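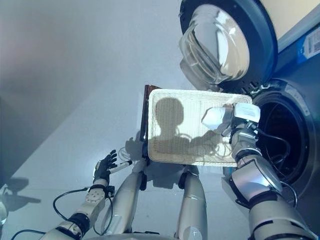 Wandari Catalogue Data Team

Ultport Monitor Listings: README

Product listings for computer monitors sold through the Ultport online store, collected for work on search and attribute matching. Last updated August 13, 2023.

What's in it

The set holds 1,007 listings in one CSV file, one row per listing. Of these, 138 are refurbished or open-box stock and are marked as such in the condition column. Screen colour, panel type, refresh rate and stand adjustment were pulled from the seller's text by script and then corrected by hand.

Columns

listing_id: our own number, not the store's
title: as shown to shoppers, including capitals
description: cut at 500 characters
size_in: diagonal in inches, one decimal place
panel: IPS, VA, TN, OLED or blank
condition: new, refurb, open
price_aud: price on the day of collection, GST included
seller: store, Dalen or other
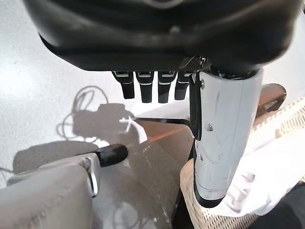
Hand with four black fingers and a white thumb, pale speckled floor behind.

Blank cells mean the seller didn't give a value. We didn't fill them in from manufacturer pages — the point is to keep what a shopper would have read.

Known problems

Dalen repeats the same description across several sizes, so the size in the title should be trusted over the one in the text. There are 22 rows where the price is for a pair of monitors. They are flagged in the notes file but left in. Delivery charges aren't included. The February release used different condition labels and shouldn't be merged with this one without recoding.
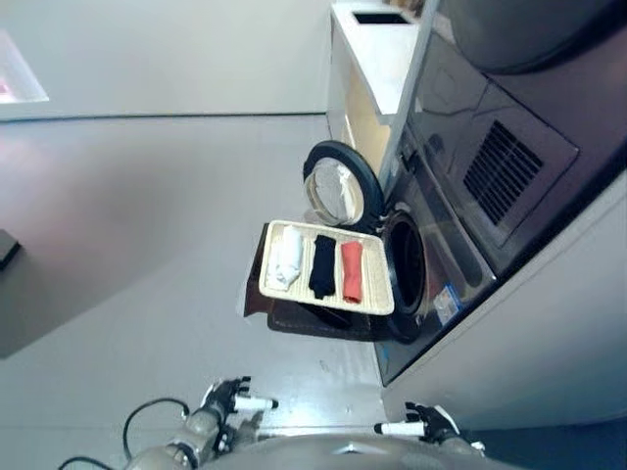 Woven tray held in front of the open washing machine.

Splits

Train and test are divided by seller and model family, using the list in splits.txt. Please don't reshuffle if you plan to compare results with the Plomomura baseline.

Licence

Research and teaching use only. Listing text remains the property of the sellers. Send corrections through the issue tracker with the listing_id in the subject line.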